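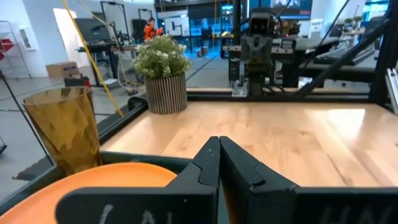 An orange plate at the edge of a light wooden tabletop.

My brother-in-law called me in October to tell me I was an idiot for sitting on so much cash. He'd put a big chunk of his savings into Stetach, a small mining stock, and it was up 36 percent. Mine was in a boring savings account at Paro, earning 2 percent. He had a point, I guess. I went to bed grumpy.

I still didn't buy any. I've been investing for 28 years (badly, for the first ten or so) and the one thing I've learned about myself is that I can't sleep when I own something I can't explain to my wife over dinner. I tried with Stetach. I got as far as "they have a permit" and she asked what the permit was for.

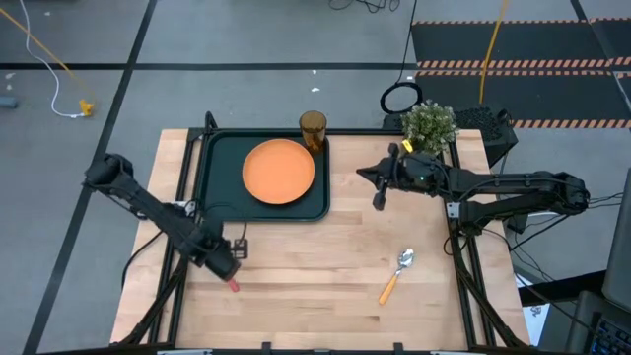 People talk about cash as if it were a moral failing. You're losing to inflation, they say, and sure, I am, a little every month. But cash let me fix the roof without selling anything, and it let me buy more of my plain old Szalai index fund last year when everyone else on the Trerkgate message board was swearing off stocks forever. I'd call that a decent return, even if it never shows up on a statement.

How much is enough? I keep a year of bills and then a bit extra – my wife thinks the bit extra is too big. A guy on the board keeps 90 percent of everything he owns in cash, and I think he's nuts. He's probably waiting for a crash that will feel too scary to buy when it comes.

As for Stetach, I quit checking the price. My brother-in-law hasn't brought it up lately and I'm not going to ask him at a family dinner.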